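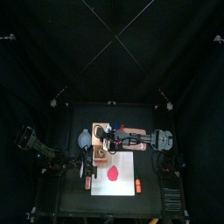 Figure 2. Black tabletop workspace with two arms, inside an enclosure hung with black fabric.

4.2 How old is the Pledonley knocking?

The claim that three knocks before a death have been heard in Pledonley "since time out of mind" rests on very little. We read all 1346 entries in the Gustance collection and found 697 that mention a death omen of any kind. Most are birds, stopped clocks, or dogs. Only 209 mention knocking, and many of those say nothing about how many knocks were heard.

The number three seems to come in late. Older entries speak of "a rapping" or "a noise at the wall." The fixed form, with three slow knocks and no one at the door, shows up mainly in entries written down after the local paper printed a December ghost story with that exact detail. Earlier writers treated the story as proof that the belief was widespread. It could just as well be the source of it.

We are also doubtful about the link often made to the Ban, a gray woman said to walk the lane below the church. No entry in the collection has her knock at anything. The two were joined in a walking guide, which gives no source, and later works repeat the guide almost word for word.

The Susa tale is harder to dismiss. In it, a servant girl hears knocking on three nights and is the one who dies. It is told in several versions that differ in ways we would expect from people telling it aloud. Even so, every version we have was collected from the same end of the valley, and two of the tellers were sisters. That is weak ground for calling it a regional tradition.

There is a further problem with timing. Nearly all the reports were made after the death in question. A knock that was followed by nothing had little chance of being remembered, let alone written down, and the collectors did not ask about such cases.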